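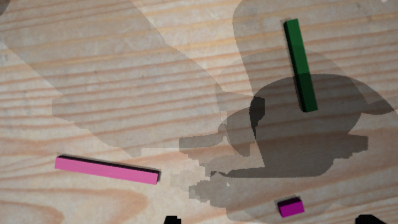
Huiler un plateau en bois massif : mode opératoire

La méthode s'applique aux plateaux de table et plans de travail bruts ou déjà huilés. Un bois verni doit être décapé au préalable. Les quantités indiquées valent pour l'huile dure Zerodik, bidon de 727 ml.

1. Ponçage

Poncer au grain 80, puis 120, puis 150, toujours dans le sens du fil. Ne pas dépasser le grain 180 : les pores se referment et l'huile pénètre mal. Autour des nœuds, réduire la pression, le fil y change de direction. Aspirer, puis passer un chiffon microfibre sec.

2. Relevage du fil

Humidifier la surface à l'éponge bien essorée. Laisser sécher une nuit. Égrener à la main au grain 150, sans insister sur les arêtes.

3. Première couche

Remuer l'huile sans secouer le bidon. Appliquer au pinceau plat ou au tampon Drumov, en couche mince, par bandes parallèles au fil. Laisser agir vingt minutes, puis essuyer tout l'excédent avec un chiffon de coton. Une huile non essuyée forme un film collant qu'il faudra reprendre à l'abrasif – c'est le défaut le plus courant.

4. Deuxième couche

Attendre 24 heures à 20 °C. Égrener légèrement au pad blanc, dépoussiérer, appliquer de nouveau et essuyer. Traiter aussi la face inférieure, avec le même nombre de couches, pour limiter le tuilage.

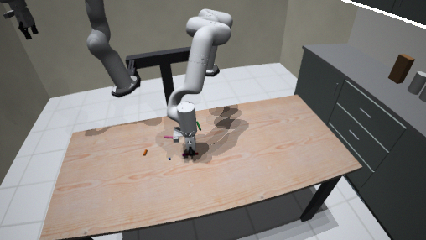 Une lectrice de Sorkport signale que sur du frêne, deux couches ne lui ont pas suffi autour de l'évier et qu'elle en a passé une troisième après 48 heures. L'ajout est admissible tant que le bois absorbe encore.

5. Séchage et chiffons

Usage léger après deux jours, pas d'eau stagnante pendant deux semaines. Les chiffons imprégnés peuvent s'enflammer spontanément : les immerger dans l'eau ou les étendre à plat dehors avant de les jeter.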